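Right. Thread on the Jirnari gripper kit, as promised to about six of you. Had it on loan for 30 days, goes back tomorrow. Writing this on the train so expect typos.

1/ What it is: a two finger electric gripper sold as a bakery and light food handling kit. You get the gripper, the flange adapter, one cable, two sets of fingers, a software plugin and a very thick quick start guide. You supply the arm. Sold over here through Mac Mathúna, who did the loan.

2/ Who I am if this got reposted at you: I fit out small automation jobs. Bakeries, a cheese place, one candle maker. Mostly firms with fewer than ten staff. I pay for my own stuff, the loan was free, no money either way. They haven't seen this thread.

3/ The job I had in mind is a customer, Ornville, who do bread baskets for hotels. Rolls and small loaves go into baskets, baskets go out on trolleys. Up to 2,000 pieces on a busy morning and all of it by hand. Hands are expensive at 4am.

4/ Unboxing. Foam cut properly, everything labelled. Bolts in a bag with the torque printed ON THE BAG. Whoever did that, thank you. Allen key is rubbish, use your own.

5/ Mounting took me 2 hours, and a good chunk of that was me putting the adapter on a quarter turn out and not noticing until the plugin complained. Guide shows the dowel hole on page one and then never mentions it again. Look for the dowel hole.

6/ Cable. One connector, power and data together, good. But the cable leaves from the side up at the flange and it wants a proper loop or it tugs when the wrist turns. Supplied clips are too small for it. I used velcro like an animal.

7/ Plugin. Installs off a stick. Found the gripper first go. Three sliders – width, speed, force – and a "soft" tick box. I left soft on the whole month apart from one afternoon. More on that afternoon later.

8/ Force reading is in percent. Percent of what? Asked. Hauke Lindemann on their support desk sent me a table the same day, which was decent of him, but the table should be in the guide.

9/ Setup at mine: table, grey cloth, wicker basket, some bread shapes. Picking out of the basket is the hard bit. Anyone can do a roll on a flat table.
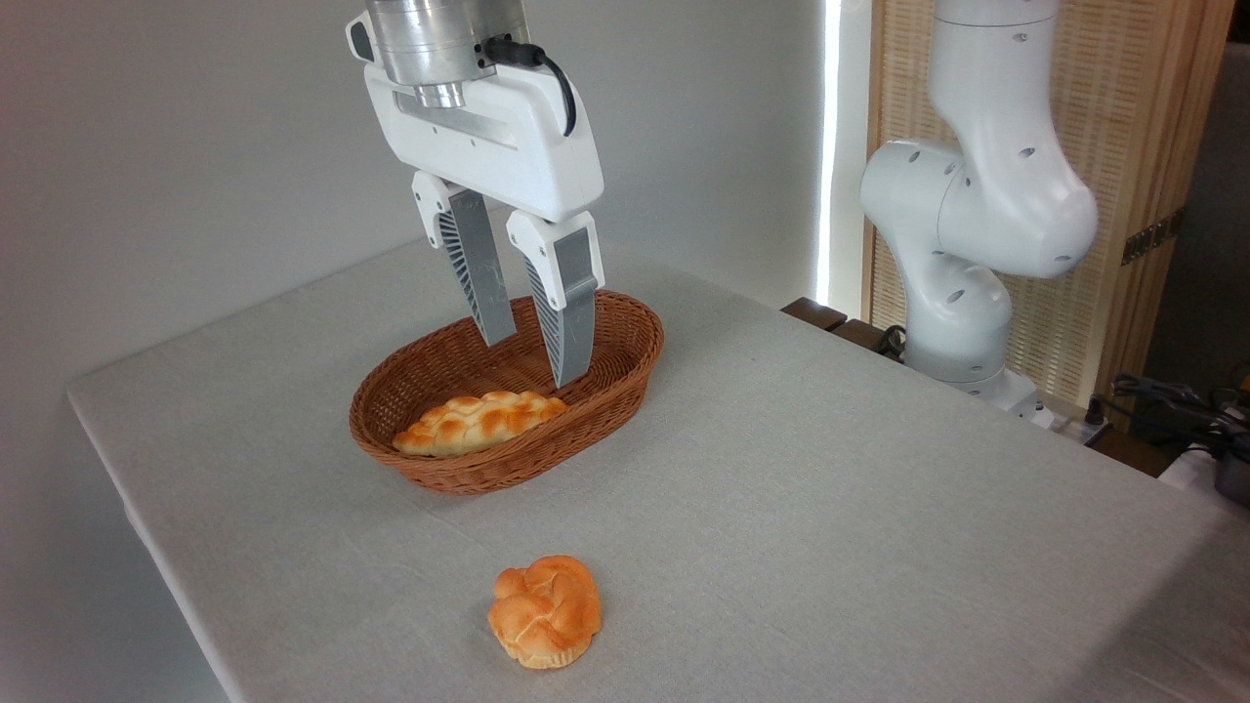

Fingers down in the basket, loaf next. Bun waiting its turn at the front.

10/ So, baskets. The rim is the whole problem. You come in from above with the fingers open and you've got the bread, the wall of the basket and not much room between. Too wide and you're rubbing wicker. Too narrow and you land on the loaf.

11/ What worked for me: come in over the middle, open only as far as you need, go down slow for the last bit, close slow. Sounds obvious. Took me most of the first week to stop being greedy with the opening.

12/ Long loaf lying at an angle is a pain. You need to turn the wrist to match or you pinch it at one end and it swings. Plugin has no help for that at all, angle is your problem or your camera's problem.

13/ Round things with a knotted top, suprisingly easy. Grab low, below the knot, and they come up straight. Grab high and you squash the pretty part and the customer rings you.

14/ I ran 209 picks that I bothered to write down. Mix of in the basket and on the table. Two drops on the table. Fourteen in the basket, and nearly all of those were the long loaf with me setting the angle by hand and getting it wrong. Blame split: me mostly, finger shape a bit.

15/ Not a lab test!! One bloke, one table, a notebook. Don't quote it at a trade show.

16/ Fingers. Kit ones have flat inner faces and a ribbed bit on the outside. I had assumed the ribs were for grip and had a whole moan drafted about them being on the wrong side. Guide says they're so you can push outward, for picking up trays and rings from the inside. Fair enough. Moan deleted.

17/ Tried that with the empty basket, fingers inside and opening out. It does lift it. It also creaks like an old boat. Wouldn't do it all morning with wicker you care about.

18/ Swapping fingers: two screws a side, few minutes once you've done it twice. Screws are tiny. Put a tray under. I didn't, and one is now part of my floor.

19/ The afternoon with soft turned off. Tried a real seeded roll, bought from the shop, at the force I'd been using all week. Flat on one side. Ate it. Soft mode limits the closing speed as well as the force and the guide does NOT make that clear, so if your rolls are coming out dented check the tick box before you touch any slider.

20/ Real bread vs stand-in bread, since Ashraful Pathirana asked. Do both. Pretend stuff is great for getting your heights and paths right. It will tell you nothing about crumbs, flour or how a warm roll behaves. I did a couple of days with real rolls and the finger faces needed wiping way more than I'd planned for.

21/ Cleaning. Housing wipes down ok, big rounded sides, easy. The long slot across the front collects flour. Soft brush, ten seconds, but someone has to remember. The ribs on the fingers are worse. Old toothbrush.

22/ Do NOT hose it. Sales sheet says "suitable for food areas" and page 31 says splash only. Those are different things to a bakery. Magdy Ouali runs the floor at Ornville and that was his first question, before price, before speed. Their whole place gets washed down every night.

23/ Answer from Mac Mathúna was: take it off, or bag it. They sell a bag. I haven't tried the bag.

24/ Noise. Quiet. Little whirr, click at the end. My dog slept through it.

25/ Speed. Fine. I never had it flat out and neither will you with bread. The arm is always the slow part, and going down into a basket is slower again.

26/ Size is my biggest grumble. It's a wide boxy thing. Over a flat table who cares. Over a basket the body is fine as long as the fingers are long enough to keep it clear of the rim, and with the kit fingers they are, for a shallow one. Deep proving basket? No chance, tried it, body hit the rim before the fingers got to the bottom.

27/ They do longer fingers. Not in the kit. Yaowalak Phetsri has a set and says they flex a bit at the tips when you close hard, fine for bread, annoying for jars. Her words, I've not had hold of them.

28/ Compared to the Pultarano one I had last year. Pultarano is smaller, lighter, nicer software, draws you a little picture of what the fingers are doing. But weaker, and it lost its zero twice in a fortnight and I had to home it in front of a customer. Jirnari never lost its zero once. I'd take ugly and reliable.

29/ Spares. Asked for a price list on day three, got it on day nine. Finger pads are cheap. Cable is not cheap. See point 6 re looking after the cable.

30/ Support in general: Hauke good. Online portal bad, logs you out while you're typing. Copy your message before you press send. Lost a really good rant that way.

31/ The training session. There's a remote one included, an hour, done by Chalerm Kaewkla. Go in with your own questions because the slides are just the guide again. Once he binned the slides and we did my loaf problem it was the most useful hour of the month. He's the one who told me to open narrower.

32/ Would I buy it? For flat table work yes, no drama. For baskets yes if they're shallow and you've got some way of getting the angle of long loaves. For anywhere that washes down nightly, not until I've seen that bag survive a few weeks.

33/ For Ornville I'm going to suggest rolls and buns only to start, long loaves stay with people for now. Magdy's fine with that. The loaves were never the bottleneck anyway, its the rolls.

34/ Things I'd like fixed, if anyone from Jirnari reads this. Force in newtons. Bigger cable clips. Dowel hole mentioned on every page. One spare finger screw in the bag, please, one.

35/ Questions I already have in messages. Yes it holds its grip if you cut the power, I pulled the plug with a bun in it and it stayed shut. No I don't know if it works with your arm, check the flange pattern, they list them. No I can't lend it out, it's not mine.

36/ Price, I'm not posting it, they quote per customer and I don't want to muck up anyone's deal. Less than I feared, more than the Pultarano.

37/ Edit to 14, someone asked whether a drop means hit the floor. No. Means it left the fingers before I wanted it to. Most fell straight back in the basket.

38/ Edit to 5, the dowel hole is on the arm side, not the gripper side. Sorry, wrote that badly.

39/ Boxing it up tonight. Foam only goes back in one way and I've not found it yet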